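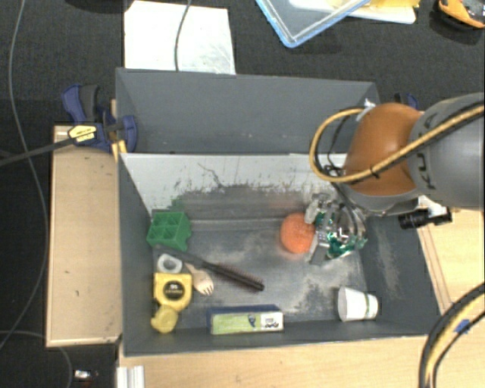
3.2. Estado superficial de los contenedores

Figura 4. Contenedores grises contiguos sobre superficie de madera clara. En el delantero, cepillo oscuro en diagonal, pieza verde con compartimentos cuadrados y bola naranja.

El estudio comprende 12 contenedores rectangulares del modelo Flarnen, retirados del puesto de clasificación en octubre. El protocolo de inspección sigue el propuesto por Kermani y Doucette para cubetas de uso intensivo, con una modificación: fondo y paredes se puntúan por separado. Se registraron 688 marcas, de las cuales 317 corresponden a las paredes interiores.

El desgaste no se distribuye de manera uniforme. En el contenedor delantero de la figura 4, la pared interior más alejada presenta una franja superior blanquecina, raspaduras oscuras de borde irregular y, por debajo, una zona gris ancha y gastada. Hacia la izquierda se aprecia además un arañazo fino y ramificado, que se clasificó como marca de tipo C. El fondo está rozado. Las paredes del contenedor trasero son lisas, de color gris oscuro, con unas pocas motas claras cerca del borde inferior – criterio suficiente para asignarle el grado 0.

Las trazas de color se anotaron en una categoría aparte. El leve rastro verde de la pared, situado sobre los objetos de la izquierda, se incluyó en ella sin atribuirlo a ninguno de los objetos contenidos. Los matices anaranjados se excluyeron del recuento, al no poder separarse con este método un reflejo de un depósito de material.

La puntuación fue realizada de forma independiente por Q. Mạc y R. Bayram. Las discrepancias – concentradas en las marcas de tipo C – se resolvieron por consenso antes del análisis descrito en la sección 3.3.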